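Gustirow Under-Counter Water Filter
Section 4: Replacing the cartridge and flushing the system

Read this section through once before you start. The job takes 25 to 30 minutes, most of it flushing time.

4.1 When to replace

Replace the cartridge after 2,000 liters or when the indicator on the filter head turns red, whichever comes first. If the flow at the faucet drops sharply before then, check the inlet screen (Section 6.2) before you fit a new cartridge.

Use only cartridges marked Gustirow G or Gustirow G-Plus. Older Mandotport cartridges have the same thread but a shorter neck, and they will leak at the top seal.

4.2 What you need

New cartridge with two O-rings
Housing wrench (supplied)
Shallow pan or towel
Bucket
Silicone grease, food grade

4.3 Removing the old cartridge

1. Close the cold water shutoff valve under the sink. Turn it clockwise until it stops.

2. Open the filter faucet and leave it open until the water stops running.

3. Place the pan or towel under the filter housing.

4. Fit the wrench over the ribs on the housing and turn it counterclockwise, as seen from below. After the first half turn, continue by hand.

CAUTION: The housing is full of water and heavier than it looks. Support it with one hand while you unscrew it.

5. Lower the housing, empty it into the bucket and take out the used cartridge. Used cartridges go in household trash unless your local rules say otherwise.

6. Remove the O-ring from the groove in the housing and discard it. Do the same with the small O-ring in the filter head. Do not use a knife or screwdriver. A scratched groove cannot be repaired.

4.4 Fitting the new cartridge

1. Wash the inside of the housing with warm water and a drop of dish soap. Rinse well. Do not use bleach or scouring powder.

2. Wash your hands, then remove the wrap from the new cartridge. Avoid touching the open ends.
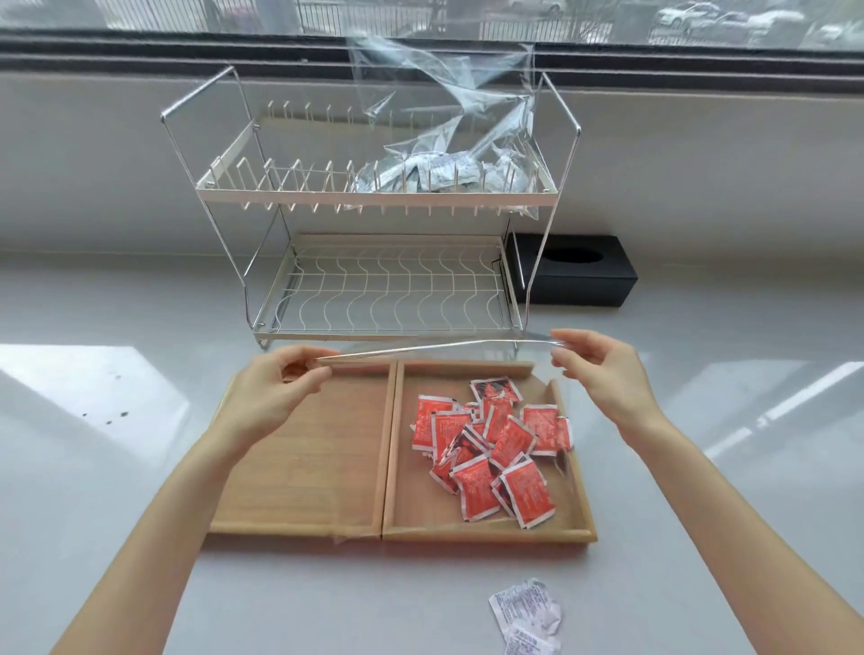
3. Put a thin film of silicone grease on both new O-rings. Press the large one into the housing groove and the small one into the filter head.

4. Stand the cartridge in the housing with the arrow pointing up.

5. Screw the housing onto the head by hand until it is snug, then give it a quarter turn with the wrench.

NOTE: Do not use petroleum jelly on the O-rings. It makes the rubber swell.

4.5 Flushing

1. With the filter faucet still open, open the shutoff valve slowly. Air will sputter from the faucet at first.

2. Let the water run for 15 minutes. Gray or cloudy water is normal at this stage. Do not drink it.

3. Close the faucet and check around the housing for drips. If you find any, see Section 6.4.

4. Hold down the reset button on the filter head until the indicator turns green.

5. Write the date of the change on the label inside the cabinet door.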